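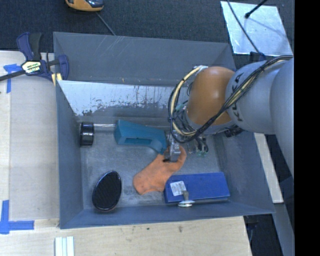 Tip 5: Sort the junk drawer the way a robot picks a bin

I've been tidying other people's sheds and kitchens for years, and my favourite trick came out of a robotics lab. Truly! I do the odd bit of paid organizing at Jerirer, where a small group works on getting an arm to pick up whatever's in a bin, and I got hooked on reading their results over lunch.

The question they were chasing was simple enough. When you've got a mess of different things in one bin, which should you grab first? They ran 331 picks. In one lot the arm went for whatever was nearest, and in the other it went for the thing it was most sure of getting hold of, even if that meant reaching to the far side. The "most sure" lot missed a good deal less often. Soft things like an orange sock got chosen early a lot of the time, as there's nearly always a fold or an edge to pinch, while hard shiny bits tended to get left until there was more room to come at them.

So I tried it on my own junk drawer (the one under the kettle, you know the one) and I've done every drawer like that since.

How I do it at home

Tip the lot into something with sloping sides. A roasting pan is good, a washing-up tub is better. Things slide toward the middle and you're not chasing batteries along the skirting board.

Take the easy grabs first. Cloths, gloves, odd socks, anything floppy. Don't decide where it lives yet, just get it out.

Next go for boxes and anything with a proper handle or a long side. Small round metal things come last, when there's bare floor around them and you can get your fingers underneath.

If you miss something twice, leave it and pick something else. That was the other part of the study I liked. After 2 failed tries the program moved on, and quite often the awkward piece was easier to reach later with its neighbours gone. I used to stand there swearing at one tangled charger for ages.

Clamp your tub to the bench if you're working in the garage. A cheap bar clamp on the rim does it, and a bit of blue tape on the bench marks where the tub goes back after you've emptied it.

What it didn't help with

Cords, mostly. The write-up had very little to say on those and neither do I, except tie them up before they go back in. I use the little Lillholm fabric ties, 40 in a bag, any colour but grey or you'll never see them again.

It's also no use for paper. For receipts and manuals I still go back to the concertina file from Tip 2.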